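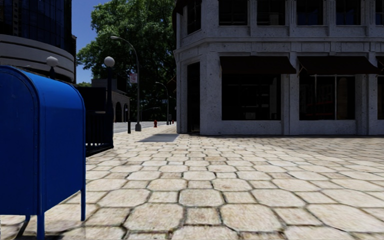 Death notices for the Girnano pages are accepted from families, executors and funeral directors. The text can be submitted through the online form, by email or on paper. Paper submissions should go by ordinary letter post; a street mailbox is suitable for anything up to a standard envelope. Please do not send original certificates or irreplaceable photographs by this route.

Who may place a notice?

The next of kin, the executor, or a funeral director acting for either. A friend or former colleague may place a tribute, but it will be filed under Tributes and will not carry service details unless the family has confirmed them in writing.

What proof of death is needed?

If a funeral director submits the notice, none. In all other cases we need a copy of the death certificate or the name and telephone number of the funeral director, so that the details can be checked before publication. Copies are deleted or shredded after 30 days.

How long may a notice be?

The basic notice allows 800 characters, counting spaces and punctuation. The headline (full name, former surname, years of birth and death) is not counted. An extended notice has no fixed limit, but most run to some 700 words and anything much longer is hard to read on a phone.

Can I include a former surname or nickname?

Yes. Put the former surname in brackets after the current one, preceded by "née" or "formerly". Nicknames go in single quotation marks after the first name. Both are indexed, so a search for either will find the notice.

How are accented letters handled?

They are kept as supplied. A notice for a person named Vojtěch Malý will appear under that spelling and will also be returned by a search for Vojtech Maly. If you are writing by hand, please print names in capitals and mark the accents clearly. Names sent through the older Treltonex form should be checked at proof stage, as that form drops some characters.

In what order should relatives be listed?

We print the order given to us. The usual order is spouse or partner, children, grandchildren, parents, brothers and sisters. Relatives who died earlier are normally placed in a separate sentence. We do not add or remove a relative at the request of anyone other than the person who placed the notice.

Will I see a proof?

Yes, by email, or by post if no email address is given. Nothing is published until the proof is approved. Unanswered proofs lapse after 7 days and the notice has to be submitted again.

Can a published notice be corrected?

Errors of fact are corrected free of charge online. Changes to service times are marked "amended" with the new time. Printed copies cannot be recalled, but a correction can be placed in the next issue.

Does the notice appear on other sites?

Notices are passed to the Skaltura index unless you untick the box on the form. Only the headline and a link are passed on. Removal from the index must be requested separately.

How long does it stay online?

Indefinitely. The guest book closes after a year and may be reopened on request. Notices from the former Hudec register are being added by year of death and have no guest book.

What are the deadlines in December?

The office closes for the public holidays, and the deadlines for that period are shown on the submission form from the start of the month. Funeral directors receive them by email.

Last updated: Wednesday, November 10, 2021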